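The Slow Pleasure of a Good Cutting Board

I came home from Dritdale last July with a slab of maple wrapped in a beach towel, and I have been insufferable about it ever since. My friends have heard about the grain. My sister has been made to knock on it with her knuckles. I can't help it - I love this thing!

Dritdale is a small river town with one good bakery and a sawmill called Farkden, where Rhona Pringle has been making boards and tabletops for 32 years. Her shop is at the back, past the drying sheds, and it smells the way I wish my whole house smelled. She handed me an apron before she told me her name.

What I wanted to know was why some boards last and others curl up like old toast. Rhona's answer took most of the afternoon (and two cinnamon rolls). Wood swells and shrinks across the grain with the seasons, and it barely moves along its length. A wide plank from the outer part of a log will try to cup. So she rips her stock into narrower pieces, lets them rest for 10 days, then glues them edge to edge once they've settled down. 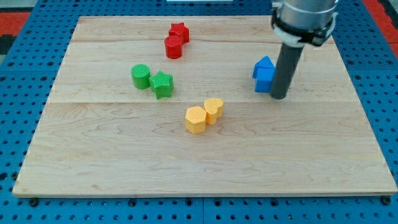
Matching the planks is the part she enjoys most. She'll shuffle them on the bench like playing cards, flipping one, turning another end for end, until the figure runs along in a way that pleases her. "If I can't stop looking at it, I glue it," she told me. Knots don't bother her as long as they're tight. She thinks a perfectly clean board looks a bit lonely.

Then comes the sanding, and oh, there is a lot of sanding. She starts coarse and works up, wiping the surface with a damp rag between grits to raise the fibers, and then knocks them back again. I did one corner and my arm was tired for days. The reward is the first coat of oil, when the pale wood suddenly warms up and all those little ripples jump out. I gasped, and Rhona laughed at me, and I made her let me do the next one.

She sells most of her boards through Honder, a kitchen shop two towns over, where the large maple goes for $149. It's a lot for a board. But mine gets used three times a day, and I've stopped noticing the knife marks as damage. I wash it by hand, stand it on edge to dry, and oil it when it starts to look thirsty. When it gets really scarred I'm allowed to bring it back and she'll plane it flat.

The next batch is cherry, from a tree that came down on the Rotich farm. I've already asked for a piece.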